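Prusivar Handheld Gripper, Paired Set
Product page and notes on use

Overview

The Prusivar is a hand-held parallel gripper for recording manipulation examples. The operator holds it, carries out the task, and the unit stores video and jaw opening on a common clock. No robot arm is needed during recording. Each episode is exported in a form that can be used for imitation learning without re-timing.

The unit is supplied singly or as a paired set. The paired set is intended for work with large or limp items such as towels, blankets, sheets and clothing, where one jaw holds and the other moves. Both units in a set are matched at the factory and share a sync key, so the two streams start and stop together.

Construction

Body: black housings either side of a grey ribbed top plate.
Jaws: two linkage arms with pivots at the upper and lower joints.
Finger pads: blue, textured, replaceable with a single hex key (supplied).
Camera: fixed behind the jaws, wide angle. The jaws and the ribbed plate remain in view at all times and serve as a reference during calibration.
Connection: cable to the recorder. A longer cable can be ordered separately.

Recording cloth

Cloth is the most common use reported by customers and also the one with the most rejected episodes. The pads should approach with the jaws well open and close on a raised fold or ridge. Closing on flat cloth tends to pick up the layer underneath as well, particularly where a towel is lying on fleece. If the item has no fold to take hold of, push one up with the side of a pad before closing. Pushing is part of the task and should be left in the recording.

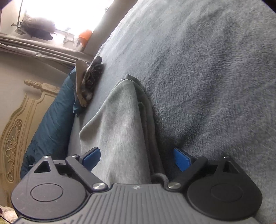

Soft surfaces need a lower closing force than a table. The force setting has 3 steps. Step 1 is suitable for knitted and brushed fabrics, step 2 for cotton sheeting and towels, and step 3 for denim and canvas. The setting is written to the episode header and cannot be altered afterwards. Episodes recorded at different steps can be mixed in one training set, provided the header field is passed to the model.

Low-contrast items are accepted. Grey on grey is difficult for the tracking software in dim rooms, and a minimum of daylight or one ceiling lamp is advised. Windows may be in view. The exposure is set from the area between the pads, so a bright window will usually record as white without affecting the part of the picture that matters.

Episode length and storage

The recorder holds almost 100 episodes of 40 seconds before it must be emptied. Longer episodes are possible but are harder to review, and a task which takes longer should be divided at a natural pause with both jaws open. The operator marks success or failure with the thumb button at the end of each episode. Failed episodes are kept in a separate folder and should be uploaded with the rest.

Two-unit work

With the paired set, each unit records its own view, and either may enter the view of the other. This needs no masking. For clothing, the usual order is to hold a fold with the first unit, bring the second down at an angle from the opposite side, close, and lift both together. Keep the cable in a loose loop clear of the item. A cable lying across a garment will be learned as part of the garment.

Operators working on a bed should test their reach to both sides before the first episode. Changing position in the middle of an episode is the main cause of tracking loss. 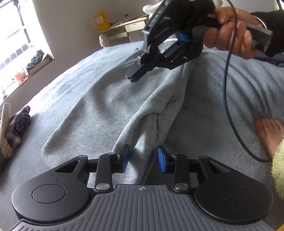 Sunee Sukprasert writes that the cable advice should be printed on the unit itself. Her group recorded 369 episodes of trousers and jumpers with a paired set and had to discard the first batch, as the cable had been resting on the cloth in most of them. She adds that the thumb button is stiff for small hands, and that two operators, one per unit, gave steadier lifts than one operator using both.

The button spring has been changed on units shipped since February. Earlier units can be fitted with the new spring on request. Two-operator recording is supported from the current firmware, and each operator is given a separate number in the header.

Compatibility

Export to Vanano and Nekidari formats is included. Harahap export requires the additional licence. Raw files can be read without any of these.

In the box (paired set)

Two grippers
Two cables
One recorder with power supply
Spare finger pads
Hex key
Calibration card

Page last revised Friday, August 30, 2024.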